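3.2 Materials and household setting

The homes in our study differ in size and age, but the way people keep small objects in them is similar. Following Coetzee and Rendwood, we call an object "settled" when the members of the household agree on where it belongs, and "drifting" when they do not agree or have never spoken about it. The distinction is simple to explain to participants, and most of them began to use the two words by themselves during the first interview.

We recruited 36 households in the Bradine district. Each household received a paper diary and one visit before the diary period started. The diary was kept for 10 days in September. For each entry, the participant wrote the name of the object, the surface on which it was found, and who had last used it, if this was known. We did not ask for the reason why the object was there, since the pilot study showed that this question makes people tidy up before they answer. In the pilot, two participants cleaned the whole kitchen in the evening before our visit, and the entries of that week had to be removed.

The diaries were coded by two persons independently. Britta Hellwig prepared the coding guide, and the first author revised it after the pilot. A household could give up to 300 entries; later entries were kept in the archive but not included in the analysis. Disagreements between the coders were discussed until one code was accepted by both. Most of them concerned the difference between "storage" and "waiting", for example a letter which stands behind a clock for many days. We decided that an object is waiting if at least one person in the household expects to do something with it, even when this person cannot say when it will be done.

3.3 Drinking vessels as marked objects

Among all the categories, drinking vessels were the most difficult to place. Plates and bowls return to the cupboard after washing, and the participants rarely wrote about them. Mugs behave in another way. They are carried to desks, window sills and bathrooms, and many of them are treated as personal property, although they were bought for everybody. In 13 households the participants told us that a certain mug must not be used by another member of the family. Guests were usually an exception to this rule, but small children were not.

Clerier proposed that a printed mark on a vessel, such as a letter or a number, makes this kind of claim stronger. Our interviews support the proposal only in part. A name was always understood as a claim. A number was understood in different ways: one participant connected it with a birthday, another with the place at the table, and a third said that it had no meaning and that she liked the color. A mug with a number can therefore be personal for one family and common for the next one, and the object itself does not tell us which is the case (Figure 4).

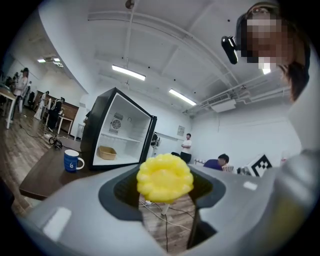

Figure 4. A numbered mug on a wooden tabletop, next to a compact refrigerator with its door open.

The surface also has an influence. When a mug was reported on a table close to other kitchen equipment, the participants described it more often as "in its place" than when it was reported on a shelf with books. We think that the neighboring objects give a permission to stay, and we return to this point in Section 5. The diaries do not allow us to say how long a mug remained on one surface, as the entries were made only once a day, in the evening.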